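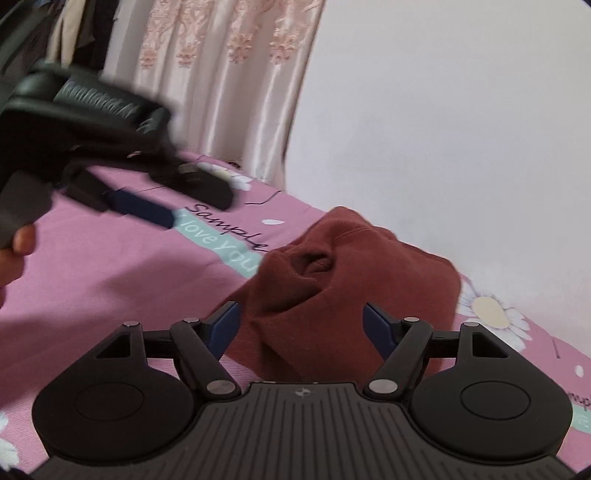 Blue pads on the fingers of a black gripper

1/14/23
By Femke Goossens

To work out your average rate per kWh, take last July's bill and find the units used. Ours, from Plemance, says 308 kWh. Then find the total charged, and take off the standing charge and VAT — they are often on the second page.
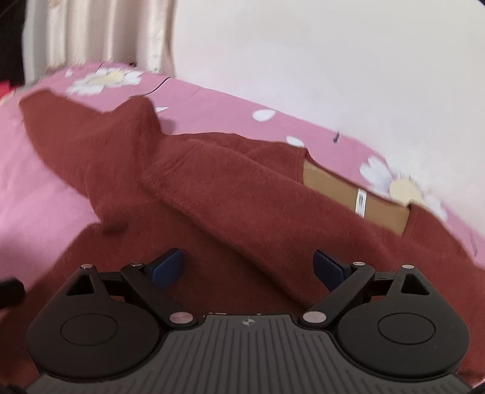 Gripper with fabric between the finger pads

Divide what is left by the units. At 70 pounds and 308 kWh you get 22.7p. Do the same for a winter bill and compare. If the meter reading was estimated, wait for a real one.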